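The big dumb buttons project, part one

So I've been promising for ages to write up the quiz buzzers, and a couple of you (hi, Meinir) have been nudging me, and September has somehow arrived with the first quiz night of the season right behind it. So let's get into it.

If you weren't reading last year, we do a quiz in our back room once a month through fall and winter. It began with my sister-in-law Rena and two of her friends from work and now we get enough people that someone always ends up on the piano bench. For the first couple of years teams just yelled. Yelling is fun! Yelling is also how you get a twenty-minute fight over whether Lloyd said "Peru" before or after the other table said "Peru," and I have had that fight and I would like to never have it again.

We tried a few things. There were bicycle bells for a while, but they all sound the same from across the room. Then a phone app, which was fine until someone's battery died in the geography round. Then those little plastic tabletop buzzers that play a cow noise, and the cow noise was wonderful for one evening and unbearable by the second.

What I wanted all along was a proper button. The kind you smack with the flat of your hand. I'd gotten a bit obsessed with the ones you see on big old machinery, with the fat domed tops, and I started poking around in surplus listings late at night, which is a terrible hobby and I recommend it to everyone. I ended up buying from a seller called Ninska who had a whole bin of them. The lot came to 40 dollars with shipping, and it turned up wrapped in so much newspaper that I read most of a sports section before I got to anything with a spring in it.

I laid out three colors to see how I liked them together, and yes, I spent much longer on this than it needed. 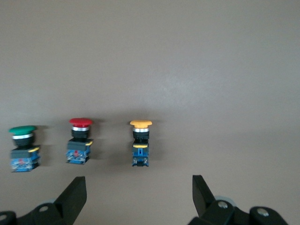 Green, red and yellow, a.k.a. the new management.

I am so happy with them. They have these shiny chrome rings under the caps that make them look far more expensive than they were, and the green and red ones are glossy like hard candy. Then underneath you get the parts that are normally hidden inside a panel, and I like those almost as much? On the red and green ones there's a blue block with a funny pebbly texture, and little yellow tabs poking out. I'm half tempted to build the boxes with clear sides so everybody can see the works. Rena says that's a lot of effort for something people will be hitting with a beer in the other hand. She's right, but I'm still thinking about it.

Color assignments have already caused trouble. I figured people would draw from a hat, but Lloyd called green by text message before I'd even told him there were choices. Red should go to whoever won last time, in my opinion, so they have a target on them. That leaves yellow for the newcomers' table, and I've been told yellow feels like a consolation prize. I think yellow is the best one! It's more of an orangey egg yolk color in person and it's very cheerful.

Now for the boxes. My plan is scrap pine, 4 inches tall, with a hole in the top for the button to drop into and rubber feet so it doesn't skate off the table. The hole has to be 22 millimeters, and naturally that's not a size I had a drill bit for. I borrowed a step bit from Meinir, who owns every tool there is, and practiced on an offcut first. The first hole was ragged. The second was ragged too, and a bit oval. By the fourth one I'd worked out that you clamp a second piece of wood underneath and go slower than you think you need to.

Wiring is the part I'm least sure of. Each button needs to light its own lamp and lock out the others, so the first hand down wins and nobody can argue. I've drawn it out on the back of an envelope and it makes sense on the envelope. I'm keeping everything on a little battery pack because I don't want anything to do with wall current in a room where drinks get knocked over -- and they do get knocked over, ask my rug.

Other stuff still on the list: find three lamps that match, sand the boxes, decide on paint (I had a pale gray in mind from a can of Gement left over from the hallway, but Rena is campaigning for black), and write the actual quiz. I have 194 questions saved in a document and a worrying number of them are about cheese.

I'll post again once there's a box with a button in it. If any of you have built a lockout circuit before and can see me heading for a wall, please leave a comment. And Lloyd, I know you read this. You have not been promised green.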